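Esi Gyamfi (violonchelista)

Esi Gyamfi es una violonchelista y compositora afincada en Arkirport, conocida sobre todo por su trabajo con el Cuarteto Zundier y por un puñado de piezas para violonchelo solo que los estudiantes de conservatorio se pasan fotocopiadas desde hace años. Me toca a mí escribir esta entrada porque fui alumno suyo dos cursos y porque en esta enciclopedia musical seguíamos sin tenerla, ¡y eso que hay una página entera sobre el afinador del teatro!

Formación

Empezó con el piano, que no le gustaba nada, y se pasó al violonchelo cuando en la escuela municipal quedó uno libre de tamaño tres cuartos. De esa época conserva la costumbre de cantar las frases antes de tocarlas (en clase nos obligaba a hacerlo también, con resultados bastante lamentables en mi caso). Más tarde estudió música de cámara y composición, y durante un tiempo dudó entre las dos cosas.

El Cuarteto Zundier

El grupo nació para un solo concierto, un sábado, con un programa de Haydn y Bartók, y los 4 músicos decidieron seguir después de la cena. El nombre viene de la calle donde ensayaban, un bajo con una humedad terrible que les desafinaba los instrumentos cada dos por tres. Con el cuarteto ha tocado casi 220 conciertos, muchos de ellos en pueblos pequeños, y yo diría que es ahí donde mejor suenan, en iglesias y salones de actos con el público prácticamente encima.

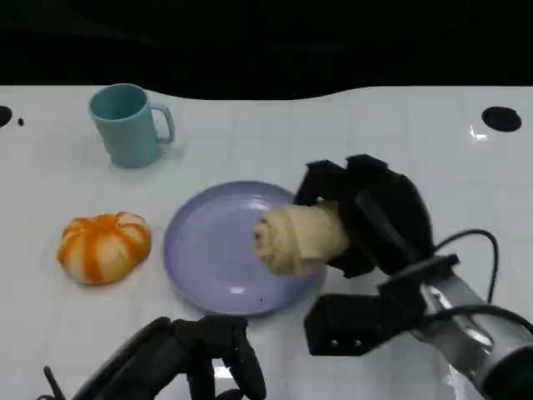 Su manera de entender el cuarteto es poco jerárquica. El violonchelo lleva a menudo el peso rítmico, pero ella prefiere dejarlo respirar y que la segunda violín marque las entradas, cosa que al principio desconcierta un poco si uno viene de grabaciones más clásicas. A mí me costó acostumbrarme, y ahora los demás cuartetos me suenan algo rígidos.

Obra como compositora

Su catálogo es corto. La pieza más tocada es Simico, para violonchelo solo, en un único movimiento que arranca con la cuerda do al aire y va subiendo muy despacio hasta los armónicos. También está el ciclo Cuadernos de Atallah, que dura unos buenos 90 minutos si se toca completo (casi siempre se toca a trozos, y ella no pone pegas). La partitura pide en dos pasajes una scordatura bastante incómoda, con la cuerda la bajada a sol, así que conviene llevar un segundo instrumento o tener mucha paciencia entre número y número.

Escribe a mano, con lápiz, y corrige hasta el último ensayo. Por eso circulan versiones distintas del cuarto cuaderno: la que tengo yo termina en pizzicato y la que estrenó ella acaba con el arco, casi sin sonido. Si alguien va a programarlo, que pregunte antes cuál quiere.

Docencia

Da clase de violonchelo y de cámara en el conservatorio de Arkirport y cada mes de mayo organiza unas audiciones abiertas en las que los alumnos tocan con los profesores. Insiste mucho en la mano derecha, en repartir el arco y en escuchar a la viola, siempre a la viola. Las partes de Simico con sus digitaciones pueden pedirse en la biblioteca del centro con la signatura 2739, aunque el ejemplar suele estar prestado.

Véase también: Cuarteto Zundier; Scordatura; Música para violonchelo solo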